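Setting up the back room, and what I'd do about chairs

We moved into the Lendden unit in September. It's one long room with white walls, and for the first while I did nothing with it except put things where there was space for them. I've since had a few people ask how the furniture worked out, so I'm writing it down in one place.

The starting budget was small. I'd kept the chairs from the old place on Altau Street and bought the rest second-hand, mostly from a Hotbridge office clearance. They were getting rid of a whole floor of stuff and wanted it gone by 4 in the afternoon, so I didn't get to be choosy about colour.

The table was the best buy. Light wood top, black metal legs, no drawers. I had wanted drawers, but I've found that if there's a drawer I fill it with dead batteries and then need another drawer. It took two of us to get it through the door and we had to take the legs off, which meant finding an Allen key, which meant a trip to the hardware store.

The fan is a pedestal one with a round wire grille. There's air conditioning in the building but it only reaches our end in the morning. By mid-afternoon the fan is on and anything made of paper needs a weight on it.

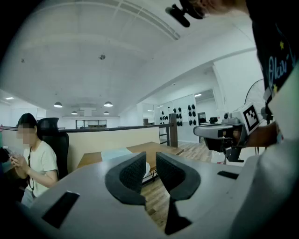 Chairs

I thought I'd replace the office chairs within the month and I haven't. They're black, with high backs, and the one by the wall is the one everybody goes for. People sit in it to check their phones and stay there.

I did try a stool for 10 days. It was a Siliņa, very nice to look at, and by the end my lower back had had enough of it. I sold it on for a bit less than I paid.

If you're buying used, sit in the chair for at least 5 minutes before you hand over any money. Lean back. Check that the gas lift holds, and look at the casters for hair and carpet fluff - you can cut it out with a seam ripper, but it's a rotten job and you might want something off the price.

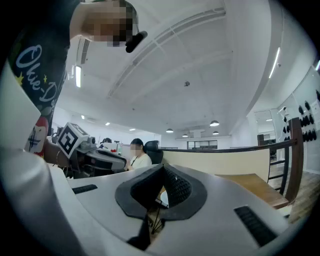 The chair by the wall, taken as usual.

The work area is still cluttered and I know it. Most of the gear has no proper home yet, so it gets put down on whatever is nearest. I've priced some open shelving, 8 shelves over two bays, and I'll probably order it once I've measured the wall again. I wrote the first measurement on the back of a receipt and can't find the receipt.

The other thing on the list is a coat hook.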